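Two Arms, One Table: An Open Day at Covham

The doors at Covham opened at ten on June 23, 2024, and by half past there was a line down the hallway for the robot room. Juwita Pillai had expected families with small kids. She got those, along with retired machinists, a high school physics class and a man who wanted to know if the arms could fold a fitted sheet.

"I told him to come back in August," she said. "I didn't say which August."

Pillai runs the demonstrations at Covham, where her group works on two-armed handling of household objects. Afiq Chin looks after the hardware and wrote most of the control software. We talked to them in the break room after the last visitors had gone, with the leftover cookies between us.

The open day is held once a year, and this was the first time the group had put its own work in front of the public. Before that, visitors saw a poster and a video. Pillai pushed for the change.

"People don't trust a video," she said. "They think you picked the good one. And you did pick the good one, everybody does. So I wanted them standing there when it missed."

It missed plenty. In the first session the left arm closed on air and went through the rest of its routine as if it were holding something. Chin said the kids loved it. He was less pleased, and spent the break between sessions going through the settings on a laptop.

"It was an offset," he said. "Somebody leaned on something. When you have a crowd, things get leaned on."

The project goes by the name Sevlow, after the street where the group had its first office. The aim is to get two arms to share a job on one table: one holds while the other works, or one passes to the other. Chin said a single arm is much easier to program, but it runs out of ideas quickly once the object is soft.

"Take a paper bag," he said. "With one hand you mostly push it around. You try opening a bag with one hand and you'll see. You end up using your teeth."

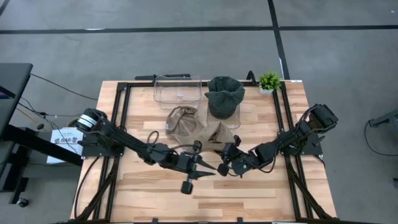

Covham Robotics Group – Two-Arm Handling Team

Pillai picked the objects for the day herself. She wanted things people would know from their own kitchens and closets, so the table had a brown paper bag, clear plastic bins, a knit beanie and a small potted plant. Clear plastic is hard for cameras, she said, and a beanie has a different shape every time you put it down.

"A hat is a terrible object," said Chin. "I mean that as a compliment to the hat. I've spent more time on knitwear than I ever planned to."

Both of them said the questions were better than they had expected. The physics class asked how the arms keep from hitting each other. Chin explained that each arm's planned path is checked against the other's before anything moves, and that the software, which they call Rilten, stops both if the gap gets too small. One student asked what happens if the software is wrong. He showed her the stop button.

"She wanted to press it, so I let her," he said. "It's good to test it anyway."

The older visitors asked about jobs. Pillai said she doesn't brush that question off. Her father worked in a packing plant, and she remembers the year the new line came in.

"I tell people what it can do today, which is move a few things on a table, slowly," she said. "Then I tell them I don't know about ten years from now. Some of them would like a better answer than that. I would too."

The group has logged 2,000 practice runs on the current setup. Chin would like far more. A grant from the Yeoh fund pays for the next stage, which adds more kinds of cloth and a second table in the room next door. He also wants to redo the cabling before then. He has wanted to redo it for a while.

Covham counted 254 visitors over the day, going by the sign-in sheet. Pillai thinks a fair number walked past the sheet. Next year she plans shorter sessions, with smaller groups and more time for people to come up close and ask things.

Chin has one request of his own for next year – a rope around the table, a few feet out. Pillai says she will think about it. She liked having people near enough to hear the motors.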